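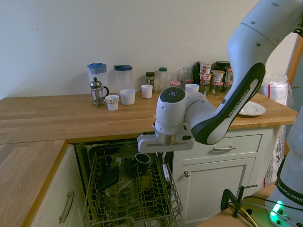
Jenance has completed the first phase of a teaching study in which people show a robot arm how to work around a dishwasher, with the motions recorded for later training. The study compares two ways of giving the demonstration. In the first, known as kinesthetic teaching, the operator takes hold of the arm near the wrist and moves it through the task while the joints are held in a compliant mode. In the second, the operator stands away from the arm and drives it with a handheld controller. Both methods are used at the same station, where a Franka Emika arm is clamped to a wooden tabletop within reach of the upper rack and the counter behind it. Cups, pitchers and jars stay out on that counter while the arm works, and demonstrators are told not to clear them.

Marisol Achterberg, who leads the study, said the counter was left crowded on purpose. "If you demonstrate in an open space, the policy learns a path that only exists in an open space," she said. "We want the recorded path to go over the rack and come down without sweeping anything behind it."

The first phase produced 500 demonstrations, split evenly between the two methods. Each recording stores joint positions, gripper width and wrist force, together with video from fixed cameras. A demonstration is kept if the object ends up in its target position and the force at the wrist stays under the limit set for the session. Rejected attempts are stored separately with a short note on the cause. The most common note in the remote-control group is a missed grasp on a thin rim. In the hand-guided group it is a jerk at the moment the operator lets go of the wrist. 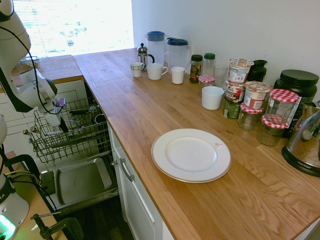
Hand guiding was faster for new operators, most of whom could finish a usable run within their first session. Remote control took longer to learn, and early runs contained long pauses while the operator judged depth over the rack. Those pauses are trimmed before training, but only where the gripper is open and the arm is at rest. Pauses with an object in the gripper are left in.

The advantage of remote control is in the video. With hand guiding, the operator's arms are in view for much of the run and have to be masked. Remote runs need no masking and match what the cameras will record when the arm works by itself – a difference Achterberg's group considers large enough to justify the extra training time.

Software for the controller was supplied by Daltodano, which also maintains the logging format. Version 3 of the format, adopted in May, puts the arm and camera data on a single clock. Earlier recordings had to be aligned by hand, and 76 of them were dropped after the alignment could not be confirmed.

The second phase will use remote control only and is planned at 3000 demonstrations. It will add pulling the rack out and pushing it back in, two motions left out of the first phase because the force limit stopped the arm too often when the rack caught on its rails. The limit will be raised for those segments alone and returned to the normal value before the gripper goes near any dishes.

Jenance said the demonstrations will be released to partner labs after review, including the rejected attempts and their notes. No trained policy is part of the release. Requests for access are handled through the Dravby project office.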